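Double picks on flexible wipe packets, vacuum tool drops the second one outside the cell

Asked by Itsuki Amano
Oct 14, 2019
Tags: end-of-arm tooling, vacuum, double pick, flexible packaging

We have a Rurkatel six-axis arm picking packets of wet wipes out of a white plastic tray and placing them on an outfeed belt. The tool is a Skama vacuum head with two bellows cups on a common line. It ran without trouble from April until we changed how the trays are loaded. Before, packets lay flat. Now they stand on their sides in three columns so more fit.

Since the change, the arm often lifts two packets. The second one hangs on by friction or by the folded seam, then lets go during the swing. Most land on the cell floor. Last night one cleared the guard and hit the walkway near an operator. The fault log only shows code 1857, which the manual lists as "vacuum deviation" with no further detail. The cell is locked out until I have an answer.

Trays are filled by hand at a low shelf before they go to the cell. We load them like this:

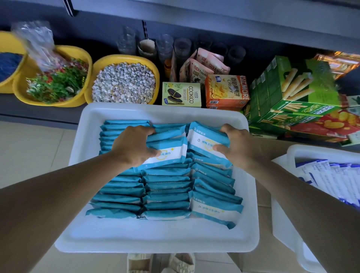
Hand loading, wet wipe packets on their sides. One at lower right has turned label up.

Vacuum at the gauge is normal on a good pick. I have swapped both cups and the filter. No change. I can slow the swing, but I would like to know the cause first.

2 answers

Answer from Chunhua Liao (accepted)

Two separate problems. Treat them separately.

1. The pick. You are putting cups on the folded seam and the narrow end. A seam is a leak path, so the cup pulls harder on the film, bulges it, and the bulge drags on the packet next to it. Packets packed side by side will do that even with a perfect seal. The label panel is the surface you want, and with this loading you mostly can't reach it. A packet that has turned label up is no help either if your program expects an edge, and it may be where some of your 1857 faults come from. Compare the fault position with the tray position before you change anything.

Options, in the order I would try them:
- Go back to flat loading.
- If you must keep them on edge, split the cups onto their own lines so that one leaking cup doesn't pull down the other. Add a short sideways move before the lift, toward the open strip at the end of the tray. Lift slowly for the first 14 mm, then go to speed.
- Add a weight check over the tray before the swing. Vacuum level won't show a second packet held by friction. A load cell in the wrist will.

2. The throw. A packet that clears the guard is a guarding fault, whatever the gripper is doing. Your risk assessment should already cover loss of the part at full speed. If it was done for one packet held by two cups, it doesn't cover this. Raise the panel or cut the swing speed, and have whoever signs for the cell look at it before you take the lock off. Don't restart on the slower swing alone.

Comment from Itsuki Amano: Checked the log against tray position. Most of the faults are in the last rows, where the packets sit crooked. Wrist load cell is on order.

Comment from Chunhua Liao: That fits. A crooked packet puts one cup half off the edge. A spacer in the gap might help there.

Answer from Bontu Tsegaye

Had the same thing on a Kotero arm with coffee pouches. We turned the vacuum down and it stopped. Try about two thirds of what you have now.

Comment from Merle Ngata: Be careful with this one. Less vacuum means fewer doubles but more dropped singles, and he already has product leaving the cell. Pouches also have a flat face to grab.

Comment from Bontu Tsegaye: Fair, ours were lying flat. Worked for us though.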